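Module 6: Good practice for hand-held gripper work in homes
Course notes, prepared by Lurdes Lobo. Revised June 30, 2022.

These notes cover the operator rules for two-handed garment tasks. Read them together with the Stulcombe site checklist. Section numbers match the lab sheet.

6.1 Reference pictures

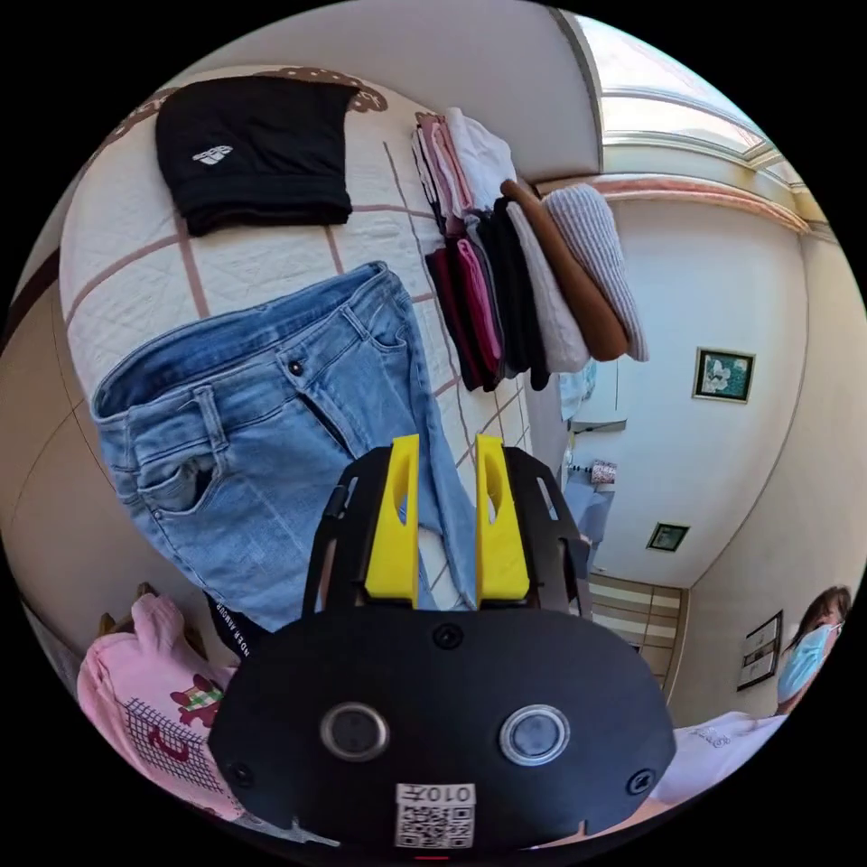
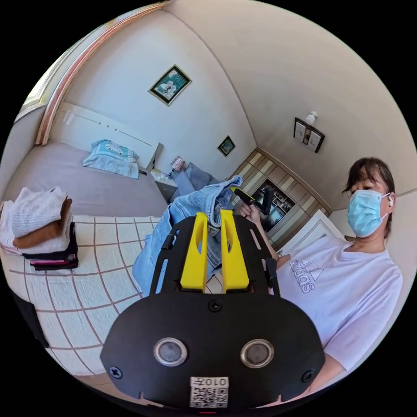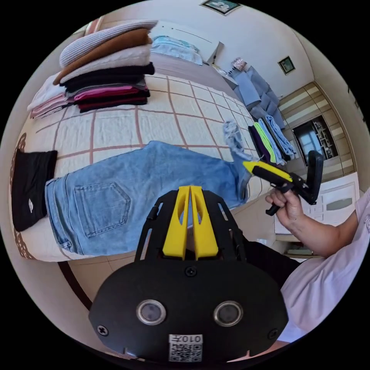
Figure 6.1. Light blue jeans at the bed, with folded clothes set to one side. Viewpoint: gripper-mounted camera in all three.

6.2 Terms

"Shall" marks a requirement. "Should" marks a recommendation; a departure is allowed if it is written in the session log. "Unit" means one hand-held gripper with its fingers, body plate and lenses. "Episode" means one continuous recording of one garment.

6.3 Unit identification

Each unit shall carry a printed code label on the body plate. The label shall stay flat and uncovered. In a two-unit set, left and right units share a number and differ in the side mark. The middle picture and the last one show number 010; the last one also shows the side mark 左 (left). Units shall not be swapped between hands during a session. If they are swapped by mistake, discard every episode back to the last label check.

6.4 Work surface

a. The garment should lie fully on the surface at the start of the episode.
b. Finished items shall be stacked clear of the working area. A stack that falls into the working area ends the episode.
c. A patterned cover is acceptable. Grid lines help the reviewer judge how far the cloth has moved. Do not change the cover between episodes of the same set.
d. Windows may stay uncovered. Repeat the exposure check when the daylight changes.

6.5 Grasping cloth

Close the fingers on a hem, cuff or waistband where one is within reach. Denim shall be gripped at the full width of the finger. Avoid metal buttons and rivets, which mark the finger surface. Lift slowly enough that the lower edge of the garment can be followed in the recording. Both units should hold before the garment is turned over.

6.6 Persons in view

Operators may appear in recordings only with signed consent on file. In the Pukeck sets a face mask is required for all operators. It does not replace consent. Household members who have not signed shall stay out of the room.

6.7 Review and rejection

The Ninh practice set held 818 episodes, of which 700 passed first review. Xinyi Lu's notes on the rejected ones are in the course folder; read them before the October lab. Most rejections came under 6.4b or from a late start of the second unit.

6.8 Reading

Grundby operator manual, chapter on two-unit sets, and the lab sheet for this module.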